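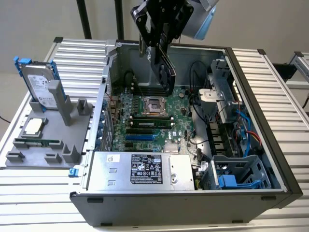

3. Taking the Tower Apart

Our group was given a Dell tower for the hardware unit. It came from the Droltudley office, which had retired 46 machines in November. The task was to strip the computer down to the bare case, record every part, and decide which parts could be used again.

We laid the tower on its side and took off the side panel so the whole inside could be reached from above. Meriem Abdel Hamid wrote the parts list and Pendo Muriithi kept the screws in labeled cups.

3.1 Order of work

The RAM came last in our first plan. Doaa Ezzat moved it ahead of the expansion slots, and that is the order we kept:

Fan and heatsink
Processor
RAM
Drives and SATA cables
Power supply
Motherboard

The fan and heatsink lift off as one piece. With the processor out of the way the socket pins are exposed, and they bend easily, so no tools were allowed over that part of the board. One RAM module was seated in the slot directly below the socket. We left it there until the socket had been covered.

3.2 Cables

The SATA cables were blue and red. We put tape on both ends of each one before unplugging it. The thin black and red wires across the board took longer than expected – two of our labels fell off and we had to check them against the manual.

3.3 Parts kept

The power supply was kept, and we copied its specification label into Appendix B. The coin-cell battery was replaced. The drive caddy with the blue handles went into the spares box for the Flerkside lab. Nawal Bennani checked the motherboard for swollen capacitors and found none.

3.4 Time

The full teardown took 136 minutes. Putting the computer back together was done in a separate session and is covered in Section 4. Naima Filali has the original parts list if anyone needs to compare it with the typed version.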